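Print this page | E-mail this page

Last updated: Wednesday, May 19, 2021

FOR IMMEDIATE RELEASE

Skamatance Records Signs Rapper and Vocal Percussionist Zolten; Debut EP Scheduled for August

Skamatance Records has signed the rapper and vocal percussionist Zolten to a recording agreement covering two releases. The first, a five-track EP titled "Patumis," is scheduled for release in August on 12-inch vinyl and digital formats. The second release under the agreement will be a full-length album. No date has been set for the album.

All percussion on "Patumis" was produced by voice. No drum machine, sampled kit or acoustic drum was used on any of the five tracks. Kick, snare and hi-hat parts were performed separately, recorded to individual channels and edited for level only. Bass guitar and electric piano were added on three tracks. The remaining two consist of voice alone.

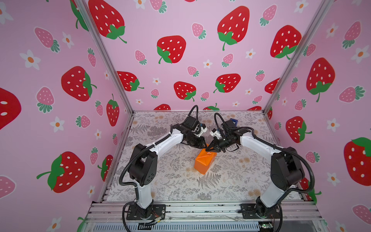

Recording and Production

The EP was recorded at Thambiah, a studio with a single live room and an adjoining control room. Basic tracking was done with one dynamic microphone held close to the mouth for the low-frequency parts and one large-diaphragm condenser microphone for lead vocals. Doubled vocals were recorded as full takes. Copy-and-paste doubling was not used.

Ida Stöcker produced and mixed the EP. Tempo was fixed by click track on four of the tracks. The closing track, "Second Landing," was recorded without a click and drifts upward in tempo between the first verse and the last. The drift was left in place at mastering.

Separate masters were prepared for vinyl and digital. The vinyl master has a reduced level of sibilance and a mono low end. Running order is the same on both formats, with three tracks on side A and two on side B.

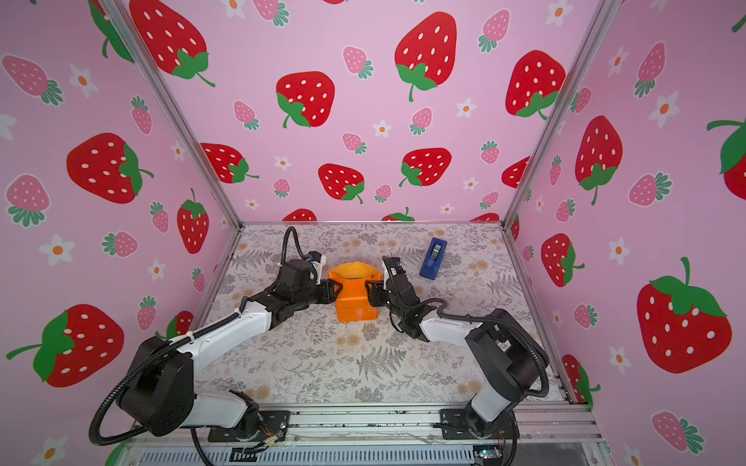
Stöcker said the voice-only tracks took longer to mix than the others, as breath noise between the kick and snare parts could not be hidden behind other instruments. Most of it was kept. She said that removing the breaths made the pattern sound programmed, and that the early mixes with the breaths cut were discarded.

Lyrics on the EP are in English. Four of the tracks are solo performances, and one, "Fare Box," carries a guest verse that was written and recorded in a single session. Full writing and performance credits are printed on the inner sleeve and will be supplied with the digital files.

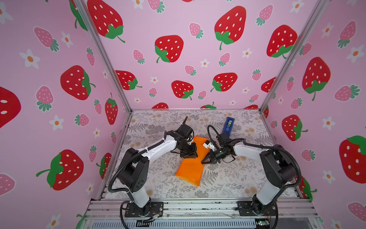 Artwork for "Patumis" is in preparation and will be released with the first single. The sleeve will be printed in two spot colors on uncoated board, with a matching center label. The label has asked for a repeating motif that stays legible at thumbnail size, along the lines of wallpaper where large red strawberries are set among smaller pink ones and white flowers. Type on the front cover will be limited to the artist name and title. Final art will be available to press in print and screen resolutions.

The first single, "Corner Count," will be serviced to radio ahead of the EP in a clean edit and an album version. An instrumental version, consisting of the vocal percussion track and bass, will be available to DJs on request. The B-side of the promotional single is an a cappella.

The vinyl edition is limited to 2606 copies, individually numbered on the back cover. It will not be repressed in the same sleeve. Each copy includes a download code for the digital master. Retail orders are open to stores with an existing Skamatance account. New accounts should allow extra time for setup. 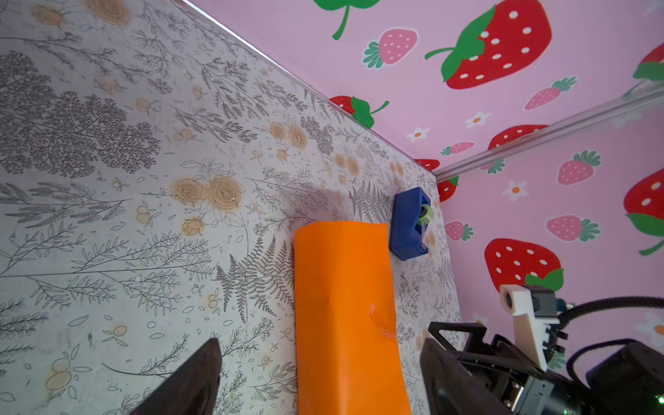
Live Dates

Zolten will perform the EP in full at two release shows in August. Venues and ticket details will be announced separately. The live arrangement uses a loop station for the percussion parts, with all loops recorded on stage during the performance. No prerecorded backing will be used. A bass player will join for the three tracks that call for one.

Press and Review Copies

Digital review copies are available now to accredited press and radio. Vinyl review copies are limited and will be sent once test pressings have been approved. Requests should state the name of the outlet, the format needed and the planned date of coverage. Interview requests for Zolten and Ida Stöcker should be sent to the Skamatance press office.

Print this page | E-mail this page

This site uses cookies to remember your settings and measure traffic. By continuing to use the site you accept our use of cookies.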